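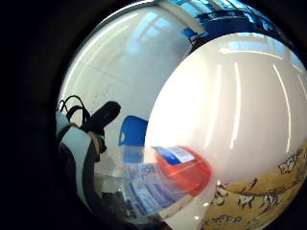
Strickland Pottery Works open day

I've wanted to get inside Strickland ever since we moved to Roltdale, and this September they finally opened the doors again. Two hours on the bus each way and I would do it again tomorrow!

The works sits at the bottom of the hill by the canal, a long brick building with a sawtooth roof. We got there a little before ten and there was already a line down the steps. Entry was free, with a box for donations, and you got a paper wristband and a map that had obviously been photocopied from an older map (the cafe is marked as "bicycle store").

First stop was the slip house, where the clay is mixed with water until it looks like heavy cream. Our guide was Marcus Okafor, who has worked there since he left school, and he let us all put a hand in the sample bucket. It's colder than you expect and it takes ages to get out from under your fingernails. He told us the recipe has been adjusted 55 times since the works opened, and they keep every version in a ledger. I would have happily read the ledger all afternoon.

Then the casting shop. This was my favorite part by a mile – rows of plaster molds, all strapped shut, and a woman going down the line with a hose filling them one after another without spilling a drop. The plaster pulls the water out, a skin forms on the inside, and the rest gets tipped out again. Mavis Kowalczyk opened one for us and lifted out a teapot, still soft enough to dent with a thumb. She cut the holes behind the spout by hand with a little brass tube. Someone asked if she ever gets bored and she said only with gravy boats.

There is a catch with clay, and I never knew it: everything shrinks. A teapot loses so much size between the mold and the shelf that the freshly cast one looks like it belongs to a giant. They had a before and after set on a table and people kept picking up the small one and laughing.

The kiln hall was warm even though only one kiln was firing. The big one holds 700 mugs on a trolley that rolls in on rails. We couldn't get very near, but there's a peephole, and if you waited your turn you got a few seconds of orange glow through dark glass. Worth the wait. The old bottle kiln is out in the yard and you can walk right inside it and look up at the sky. My son shouted his name in there about forty times.

Glazing was crowded so we only saw a bit of it. Pádraig Kinsella was dipping bowls with tongs, a twist of the wrist and straight onto the board. The glaze goes on chalky and dull, and you have to trust that it will come out shiny.

Lunch was soup in the yard (leek, very good, bread from Wadeck bakery). After that we did the seconds shop and I came home with three plates, a butter dish and a jug with a tiny pinhole near the handle. The line for the register was long, so go early if you want the blue stuff.

Parking is tight, and the slip house floor is slippery, so wear proper shoes. Strollers are fine everywhere except the upstairs pattern room. They told us the pattern room will have its own tour next year and I've already put my name on the list.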